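What We Learned Putting Heat Pumps Where the Old Furnace Used to Be

March 28, 2023

So we finally did it. After two winters of muttering at the furnace (me) and wearing a hat indoors (Dan), we ripped the old thing out and had a heat pump put in. A few of you asked me to write it up, so get a coffee, I do go on a bit.

The furnace was 21 years old and sounded like a truck starting under the living room floor. The last repair guy charged us $124 to look at it, tap on it and tell us it was "getting up there." Thanks! I could've told him that for free.

We got three quotes. The first one was just a number on the back of a business card. The second was from a company called Hirose, very polished, with a folder and everything, and a price that made me laugh out loud at the kitchen table. The third was from Calow, a small outfit over in Vistadside, and they're the ones we went with, mostly because the woman who came out spent an hour crawling around the attic before she'd talk about equipment at all.
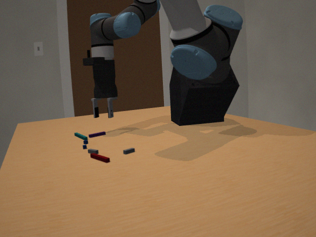 Robot arm and colored blocks on a wooden table.

Her name is Shoshana Quintanilla and she is a hoot. She measured every window, asked which rooms we really use, and told me the unit in the Hirose quote was way too big for the house. I'd always figured bigger was better. Apparently a unit that's too big keeps kicking on and off, and you end up with a bedroom that's cold but still clammy in July. I had no idea — and I've lived in clammy bedrooms most of my life.

She also made us fix the attic first. I grumbled about that, I wanted the fun part! But there was a gap around the hatch you could have mailed a letter through, so okay, fair. 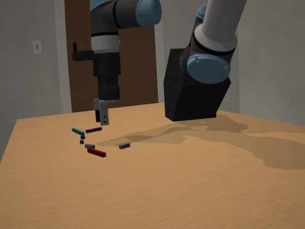
The gripper end of the arm, with the small pieces farther back on the table.

The install itself took two days. Day one was loud. They ran the lines up the back wall behind the hydrangea (it survived) and set the outdoor unit on a pad next to the Batach shed, which is what we call the shed because that's what was painted on the door when we moved in. Day two was mostly electrical, and a long discussion over where the thermostat should go. The old one was in the hallway right by a sunny window. No wonder it never knew what was going on.

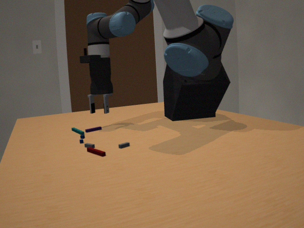 Dark gray arm with light blue joint caps, on its black base.

Now for the part my sister keeps asking about, which is whether it's warm enough. Yes! But it feels different. The furnace used to blast you with hot air and then quit, and this just sort of hums along all day. The first week I kept getting up to check that it was on. Dan set it back 9 degrees every night like we used to, and then it spent half the morning catching up, so Shoshana told us over the phone to leave it alone. We leave it alone now.

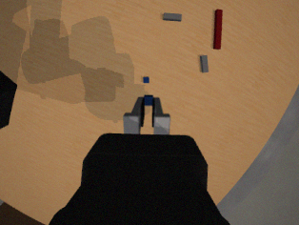

The filter needs rinsing too, and I've put it on the calendar for every 6 weeks. It slides out from the front and goes under the tap in the laundry sink, then you let it dry all the way before it goes back. Dan thinks he's going to do this. We'll see.

I still owe you the electric bills, and I want a full summer of them before I say anything about money. If you've got one of these and you've found a decent way to keep leaves from piling up behind the outdoor unit, please leave me a comment, I've been out there with a broom twice this week already.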